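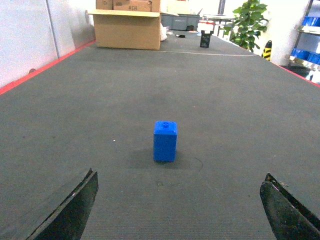
Blue block on the gray carpet top

Carpet on a tabletop for a building-brick night: what kind, and how do I stick it down?

Asked by Zineb Benjelloun, 16 July 2019
Viewed 2,614 times

Hi everyone! I help run a family building night at Tomalside and we love it to bits, but the noise is something else. Picture a dozen kids tipping tubs of plastic bricks onto bare hard tables, all at once, in a room with a hard floor. By the end my ears are ringing and the grown-ups are shouting to each other across the tubs.

I'd like to cover the tables with carpet. I've seen it done and the difference in sound was huge, plus pieces don't skitter off the edge nearly as much. What I can't work out is the type. The soft bedroom stuff seems wrong (towers would lean all over the place), and the rubber-backed mats I tried smelled so strong that we had to open every door.

So, what should I buy, and do I glue it, tape it or just lay it on top? The tables get used for other things between our sessions, but I'm told we can leave a covering on as long as it's flat and can be cleaned. The long tables are the ones I care about most. Oh, and one of them rocks, so if you have tips for that too I'm all ears.

Gordon Sawatzky
Low pile, tight loop. The kind they put in offices. You can get it by the roll end and it costs very little if you're not fussy about color. Go gray, it hides everything.

Don't glue it. Double-sided carpet tape around the outside and one strip down the middle.

For the rocking: look at the feet before you start folding up cardboard. A lot of heavier tables have round leveling feet on a thread, and people use them for years without ever touching them. Loosen the lock nut if there is one, turn the foot until it just takes the weight, tighten up again. Put a level on the top both ways afterward. If a foot is seized, a bit of penetrating oil and leave it overnight.
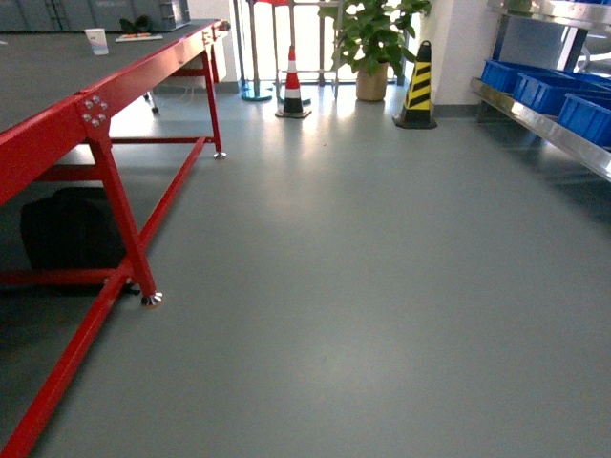 Jocelyn Arsenault
Marked as most helpful

Oh, I can help with this one - we did exactly this for our group two years ago and I would never go back to bare tables! Gordon is right about the tight loop. I'd add a few things we learned along the way.

Ask for a sample first, and take a few bricks to the store with you. Stand one on its end and give the sample a nudge. If it stays up you have a good one. We tried five or six and the winner was a flat cord carpet called Jutberg, which was sold for stairs, of all things. The fancy felt one I had my heart set on was hopeless. Little pieces sank into it and it grabbed every hair in the building.

Let the carpet lie flat in a warm room before you cut it. Ours had been rolled tight and the ends kept curling up like old wallpaper. We left it for a day and then cut it face down, with a fresh blade and a long metal rule, a little too big on every side. Trim it properly once it's taped. Change the blade more often than you think you need to (I was stingy about this and one edge looks chewed). 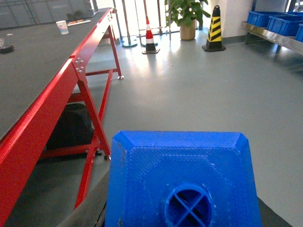

If your tabletop has a raised rail or lip, cut the carpet to sit inside it, snug but not forced. If it doesn't, stop a finger's width short of the edge so that sleeves don't catch and peel it up.

On tape, I part ways with Gordon a little. Cheap double-sided tape leaves a gummy mess that takes forever to scrape off. Get the sort sold for exhibition floors, which peels away cleanly, and try a short piece underneath the table first. Press it down hard with a rolling pin. Really! It works so much better than your hands.

Cleaning is easy. Vacuum it with the brush head on, and stretch an old stocking over the nozzle so you don't lose the tiny pieces. We do ours in 20 minutes, all the tables, and the kids fight over who gets to hold the hose. For juice, blot with cold water and a drop of dish soap and keep the wet patch small.

As for the noise, you'll hear the change with the very first tub. I walked in and thought half the families hadn't come! Let us know how you get on, and what the kids build first.

Darlene Sandhu
just use a bedsheet?? we do and its fine, you pick up the corners at the end and everything slides back in the tub

Comment from Zineb Benjelloun
Thank you all so much! Jocelyn, the rolling pin is coming with me. Darlene, I like the sheet idea for the little ones on the floor, so I'm stealing that as well. Gordon, I never thought to look at the feet. I'll get down there with a wrench before our next session.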